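Home | News | Community | Schools | What's On | Contact

Skarnstead workshop opens its tables for an evening of sorting and building

Category: Community & Learning

The shared workshop in Skarnstead will open its doors for a public evening in April, and visitors are invited to see the work tables, try some small tasks and help to put the room in order before summer. Entry is free and starts at 6 p.m.

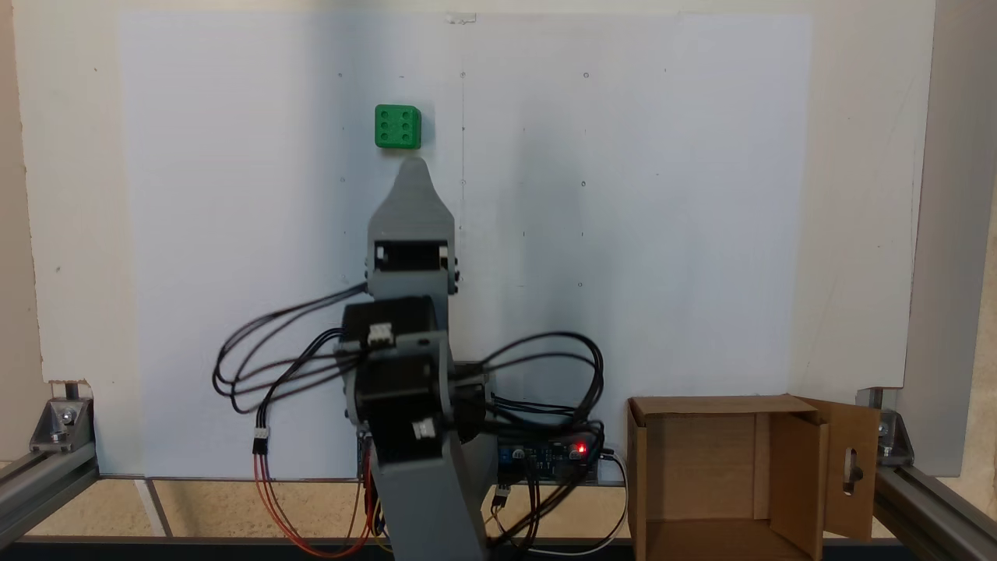
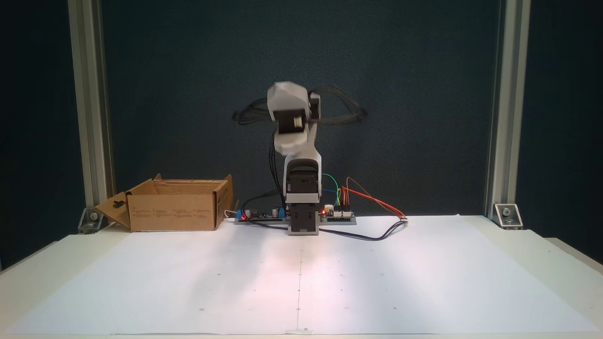
At the workshop in Skarnstead.

The workshop has used the ground floor of the old Thygesen building for two years. In this time it has grown from one table and a shelf to a full room, and the members say that the growth was faster than the storage. Many boxes from the move were never fully unpacked. Parts, cables and teaching material ended up in the same places, and people lost a lot of time when they looked for one small thing.

"We are good at starting things, and we are less good at putting them back," said Eldana Weldu, who coordinates the evening program. "When a new person comes, they ask me where the connectors are, and I must open five boxes. I would like to point to one drawer."

The first part of the evening will be for sorting. Visitors will work in pairs, each pair with one box. Material that is still good goes into labeled drawers, and the rest goes to a table near the entrance, where everybody can take what they need. The workshop has bought 12 new drawer units for this purpose. They were paid from a grant of 300 dollars from the Plotholm neighborhood fund, and a hardware store in Clirkberg gave the labels.

Cables will get their own wall. Until now they were kept together in bags, the long ones with the short ones, and Weldu calls this the biggest problem of the room. She asks visitors to bring empty spools or strong cardboard tubes if they have them at home.

The second part begins at 7:30 p.m. and is for those who want to build or try something. Members will show the projects they are working on and will explain how the parts fit together. There will also be a table for beginners, with simple circuits and a few printed parts that can be put together without tools. Children are welcome, but those under ten should come with an adult.

The number of places for the second part is limited to 20, as the room is not large and some of the tables must stay free for the members' own work. Names can be given at the door or left on the list in the Skarnstead library. For the sorting no registration is needed, and people may come and go as they like.

Visitors are asked to wear closed shoes and to leave big bags at home — the corridor is narrow and must stay open. Tea and bread will be served in the small kitchen next door. The entrance is from the yard side, and the bell is on the left of the green gate. Parking in the yard is not possible during the evening, but there are places behind the library, five minutes away on foot.

If the evening goes well, the workshop would like to repeat it in the fall. The members also discuss a lending shelf, where residents could borrow a soldering iron or a set of screwdrivers for a week. A decision about this has not been made yet. According to Weldu, it depends on how many drawers are still free at the end.

People who have small tools or screws to give away can bring them on the same evening. Old computers, screens and household machines can not be accepted.

Tags: workshop, Skarnstead, tidying, electronics, open evening

More from Community & Learning
Plotholm library extends its evening hours
Sewing group in Clirkberg looks for a new room
Repair table returns to the Skarnstead market
School garden needs soil and two wheelbarrows
New path lights between Plotholm and the station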